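Cutting Boards, and the Other Things That End Up on Them 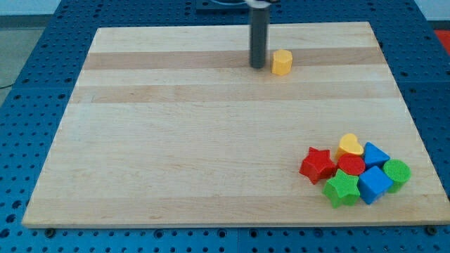 A striped wooden board, currently in use for shape blocks.

I have read a good many pages on the care of wooden cutting boards, and every one of them assumes the board is used for cutting. Mine gets perhaps one onion a day. The rest of the time it is a desk, a tray, a landing pad for mail and a building site for anyone under four. It's flat, it's a nice color, and it sits at a handy height. Of course the blocks end up there.

So these are tips for a board with a second job.

Wash before and after. Toddler blocks have been places. If they've been on the board, it gets hot water, dish soap and a brush before any food goes near it. Same thing in the other direction, and I'd say doubly so: a board that had raw chicken on it last night is no place for a toy that will be in somebody's mouth by breakfast. If you can manage it, keep one board for meat and never let it out to play.

Wash both sides. People scrub the top, leave the bottom as it is, and then write to me that the board has warped. Wet one face, wet the other. Then stand it on its long edge with air on both sides. Do not lay it flat on a towel. I did this for years and had a board that rocked like a small boat.

Never the dishwasher. I know. You know. Somebody in your house doesn't, and boards made of glued strips are the first to go. Ours opened up along a seam after one cycle and I could slide a postcard into it. I glued it, clamped it overnight and scraped off the squeeze-out with an old gift card, and it held until October, when it went through the dishwasher again.

Oil it more than you think. Food-grade mineral oil, poured on with a heavy hand, rubbed along the grain, left overnight, wiped in the morning. The dark strips and the pale ones can drink at different speeds, so go back over any patch that looks thirsty. No olive oil, please. It goes rancid and your apples will taste like an old coat.

Stop it sliding. A damp dishcloth underneath works fine. I bought a roll of grippy shelf liner from Jernia and cut it to fit, which also works fine and cost more than a dishcloth.

Crayon and marker. Crayon comes off if you chill it with an ice cube and lift it with a plastic scraper. Marker wants baking soda and a little water, rubbed along the grain. If it's still there after two goes, get out the 220-grit sandpaper, then oil the spot again. After that, call it patina.

Washing the blocks. Plain solid plastic ones can sit in a basin of warm soapy water for ten minutes. Any with a fine textured top will hold on to jam, so go at those with an old toothbrush. Check for hollow ones with a pinhole in the bottom, which will fill up quietly and empty themselves onto your floor later. Dry the lot on a rack.

Getting them all back in the box. Count them when they come out of the package and write the number inside the lid in permanent marker. There is always one that has wandered off from the pile and is standing by itself somewhere, looking pleased. Find that one first. The ones in a heap aren't going anywhere.

A reader in Lisbridge asks whether she should just buy a second board for the toys. Yes, and I did. It is now covered in mail.

Last updated August 27, 2022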